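# Teleoperación Plemero: manipulación de textil

Registro de 348 demostraciones guiadas a distancia en la célula Yaman, marzo. Operadores: Hildegard Sauerland y Mattes Hollmann. Mando Hakenov, pinza de dos dedos, sin control de fuerza en el lado maestro. Las sesiones de guiado manual se archivan por separado.

## Agarre

Pinzamiento de tela verde menta entre las yemas negras, con un pliegue de tejido blanco arrastrado hacia el punto de contacto. Dedos casi cerrados.

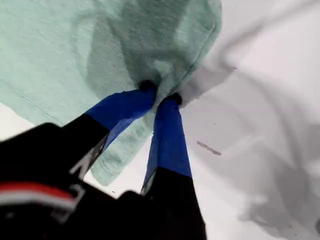
## Parámetros

Los episodios de más de 26 s se descartan. Escala maestro-esclavo fija durante toda la serie; anotación de fases a cargo de Sauerland, formato Welteck.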